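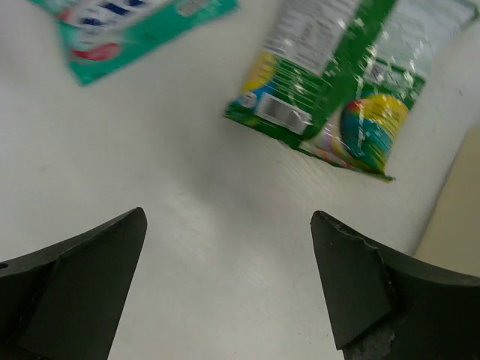 4.2 Snack packaging

The Besnard kit is sold on the promise that it will pick "anything you would find in a kitchen drawer." We took the vendor at its word and gave it snacks. Each of the 13 package types was offered for 200 attempts, with the Plindness grasp planner left at factory settings, as the manual urges in 3 separate places.

Rigid cartons caused no trouble and will not be discussed further. Crinkled bags were another matter. Figure 4 shows the wrist camera's view, with two packages on the white tabletop and the fingers open. The green bag is blurred, as is its small print, and the planner's confidence score for such views remained high throughout, a trait we came to admire. Of the failed grasps, 676 were logged as successes.

Figure 4. Wrist view with both fingers and two snack packages.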